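Protitik Home Forum > Wood and Finishes > Questions

Knots in pine board – seal them, fill them, or leave them alone?

Asked Tuesday, May 5, 2020
Viewed 202 times
3 answers

I'm putting up a single shelf over the desk in our spare room and bought a pine board for it at Espiritu, the lumber place off the highway. It's solid pine, not glued up from strips. I cut it to length over the weekend and sanded one face. Now I'm stuck on what to do about the knots.

I don't mind how they look. My wife would like it painted white to match the trim, and I would like to keep the wood showing, so that part is still open. What I want to know is what the knots will do under each kind of finish. My brother painted a pine bench a few years ago and it has yellow-brown circles all over it now.

The photo shows the side I would have facing up.

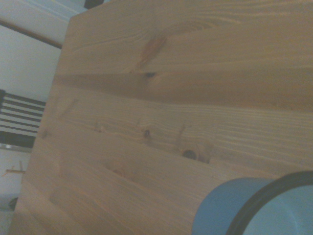

Pine board with the darker knots and the small cracks next to the dark oval one

The big reddish one near the top is flush with the surface as far as I can tell. The dark oval one feels a bit lower than the wood around it, and there are a few thin cracks across the grain close by. I pushed on it with my thumb and it didn't move. The pale ones I'm not worried about unless somebody tells me I should be.

Three questions:

Do the cracks mean the board is weak there? It will hold books, on 5 brackets screwed into studs.

If we go with white paint, is regular primer enough?

If we go with clear, do I need to do anything to the knots first?

I have some Brusteck wood filler left over from a door job, and a can of Plirkton water-based clear, satin. I would like to use those up if they are suitable.

Answer 1 (accepted, 8 votes)

Taking these in order.

Small cracks in and next to a knot are normal in pine. The knot is a piece of branch, and it shrinks differently from the wood around it as the board dries. If the knot is tight and the cracks don't go through to the other face, I wouldn't worry about a shelf with that many brackets. Turn the board over and look. If you can see the same cracks on the back, put a bracket close to that spot, or shift your cut so the knot ends up near a support. A knot right at the edge of a board matters more than one in the middle of the face.

For white paint, regular water-based primer is not enough. The color in the knots comes through it, sometimes in weeks and sometimes after a year. That is what happened to your brother's bench. You want a shellac-based primer. Put two coats on each knot, going an inch or so past the dark part, then one coat over the whole board. Let each coat dry for the time on the can. Pay attention to the reddish streaky knot – that kind often has a lot of resin in it. The pale ones get the same treatment. They can bleed too, even if they hardly show now.

For a clear finish you can go straight over the knots most of the time. Wipe them with mineral spirits first and let that dry fully. If one feels sticky, scrape off what you can and wipe it again. Some people put dewaxed shellac under the clear coat. It makes the wood a little warmer in color and it holds the resin back. Your water-based clear will go over dewaxed shellac fine, but not over the waxy kind.

Finish both faces and the ends whichever way you go. A board finished on one side only is more likely to cup.

Answer 2 (3 votes)

Agree with the above about the primer. On the filler: fine under paint, bad under clear. Filler doesn't take finish like wood does and you get a dull patch next to the knot. If you go clear, either leave the low spot as it is or fill it with clear epoxy. Put tape on the back first if the cracks go through, or the epoxy drips out the bottom. Sand it flush the next day.

Also don't sand hard right over the knots. They are harder than the rest, so the soft wood around them goes down faster and you end up with bumps. Use a block. I stop at 220 on pine.

Answer 3 (0 votes)

I'd just turn it over and use the other side. Mine had knots too and I left them, no finish at all, it's been up since September and it's fine.

Comment from the original poster

Thanks. I checked the back and the cracks don't go through. We're going with clear. I'll pick up dewaxed shellac and try it on the offcut first.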